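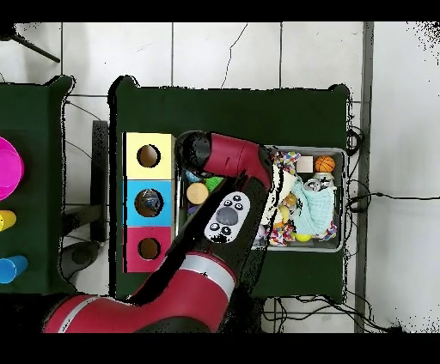 Playroom sort-out, 22 July 2025

Well, I finally got going on the toys! I'd been promising myself all summer that I'd have everything sorted before August, and then Ileana Dinu asked if she could borrow the room for her nephew's birthday, so that settled it. I put on some music, made a big pot of coffee and got to it.

The cubes
Yellow, light blue and pinky red, each with a round hole in the top. I love these – they're great for posting things into, and a toddler will happily do that for as long as you let them. Look inside before you put them away, though (the blue one had something dark down in it).

The gray bin
Soft toys, balls and odds and ends, all in together. The orange basketball-patterned ball is a keeper, and so is the green spiky toy, which every baby I know goes straight for. The light-blue checked cloth takes up half the bin and really ought to live somewhere else. I'm thinking the hall closet, with the blankets.

The other table
The big magenta bowl and the cups, yellow and blue. We use these for scooping and pouring games, so they'll get their own shelf by the sink (once Relu Mihăilă puts it up – he has the brackets, I checked!).

Still to do: labels for the bins, a second bin just for the plush toys, and the puzzles, which I haven't dared open yet. I set aside 22 dollars for bins and I've already spent 3 of it on stickers. More pictures when the shelf is in.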